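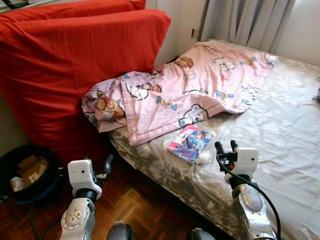 Both arms at the bedside at the Junard open house, with the pink blanket and a comic book still on the bed.

I've made a lot of beds in my life and never once had an audience for it, so I was pretty curious when Junard opened its doors in October and let a bunch of us watch a robot try. The bedroom demo was the one I wanted to see (I have kids, I know what a balled-up blanket does to a morning), and I wasn't alone, because 23 of us squeezed in along the hallway for the 3 p.m. run!

The robot goes by Kastotar, and the bedroom is one of four rooms the team has set up at its Rotitz site. I liked that it looks like a real kid's room, with cartoon animals on the blanket and big red cushions against the wall. The job was to clear the bed and get the blanket straight. It's slow. I'd have been done and downstairs with coffee. But the grippers took hold of a corner on the second try and people clapped, me included.

One of the engineers told us they've logged 3,158 practice runs so far, and that soft stuff like blankets is still the hardest part, way harder than books. I asked about fitted sheets and got a long sigh.

The open house runs again next month, same place, and kids are welcome. Get there early if you want to stand near the door.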